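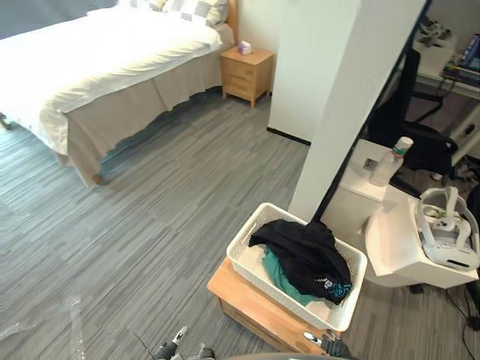
How a Robot Learns to Pick Up Clothes

A robot does not come from the factory knowing what a shirt is. Someone has to teach it. One way to teach a robot is to write a long list of rules. Another way is to give it many examples and let a computer program find the pattern in them. The second way is called machine learning.

Clothes are a hard subject for rules. A box has the same shape each time you look at it. A T-shirt can be flat, rolled, twisted or inside out, and no rule covers every case. For this reason the team on the Poltolau project teaches with examples.

What is in one example?

An example is a recording of one try at a job. The job might be "put the cloth in the basket." The recording holds two kinds of information:

What the cameras saw. One camera looks out over the room, and a small camera near the hand looks at the fingers.
How the robot moved. Sensors in the joints measure how far each one is bent, many times every second.

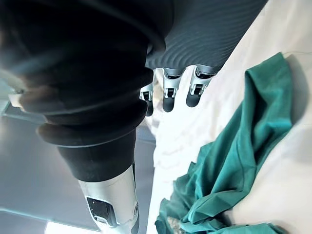
Both kinds are stored with the time they were measured. The program can then match each picture to the position of the fingers at that moment. If the clocks do not agree, the program learns the wrong lesson - it may close the hand too early and grab air.

Who moves the robot?

During recording, a person can guide the robot. This person is called an operator. Some operators wear a headset and hold controllers, and the robot copies the movement of their hands. Endang Purba is an operator on the project. She works slowly, because a jerky movement in an example can turn into a jerky movement in the robot. 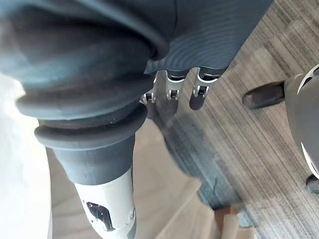 The operator must also change things between tries. Suppose the cloth always started in the same place. The program could learn to reach for that place and ignore the cloth. So the starting position changes, and so do the color of the cloth and the side the robot comes from.

How many examples are needed?

The first set had 433 examples. Hedvig Aasen checked every recording and removed those with missing pictures or wrong times. That left 393. The goal for the full set is 800.

A failed grab can stay in the set, but it gets a label that says "failed." A label is a short note stored with the recording. Without it, the program would treat a mistake as something to copy. 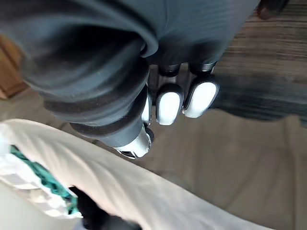 What happens next?

The program studies the examples on a computer. This step is called training. It makes a guess about how the hand should move, compares the guess with what the operator did, and changes itself a little. Then it repeats this, many thousands of times.

After training comes a test. The robot gets a cloth it has not met before, and no operator guides it. If it keeps missing one kind of fold, the team records more examples of that fold.

Words to know

Operator: a person who guides the robot.
Sensor: a part that measures something.
Label: a note that says what a recording shows.
Training: the step in which the program learns from examples.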